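Wandano Community Help > Kitchen and Food

Best way to keep bakery rolls from going stale in the plastic clamshell?

Rin Kamata
I've started buying rolls from the bakery counter at Laltley, the ones in the clear clamshell, and by the second morning they're like cardboard. There are only 2 of us and we never get through a pack in a day. I leave them on the kitchen bench, lid clicked shut, out of the sun.
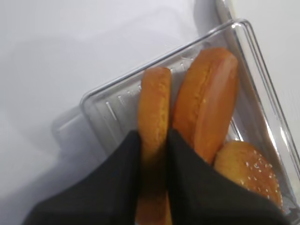 My mum reckons bread goes in the fridge, my partner says never ever, and I'm sick of making breadcrumbs (I've got almost 400 grams of them in a jar already!). Do I move them to something else as soon as I get home, or is the plastic fine? I'd like them soft enough for lunches without having to toast every single one.

hillar_hen
Your mum's wrong, sorry to her. Fridge makes bread go stale faster. Keep out what you'll eat today and tomorrow and freeze the rest the day you buy them. Slice them first, that's the bit I always forget, and then I'm there at 7 am hacking at a frozen roll with a butter knife. Those clamshells don't seal all that well in my experience, so I put mine in a zip bag and squeeze the air out. Frozen halves thaw on the bench while you make a cuppa, or in a lunchbox by mid-morning.

If one's already gone a bit hard, run your wet hand over the crust and give it a few minutes in a warm oven. Comes up lovely, but eat it straight away.

Peng103
just buy less bread? ours does singles if you ask

Dotty M
Agree with freezing. I do 10 at a time with baking paper between the halves so they don't stick. I keep the clamshells for seedlings too, they make great little greenhouses!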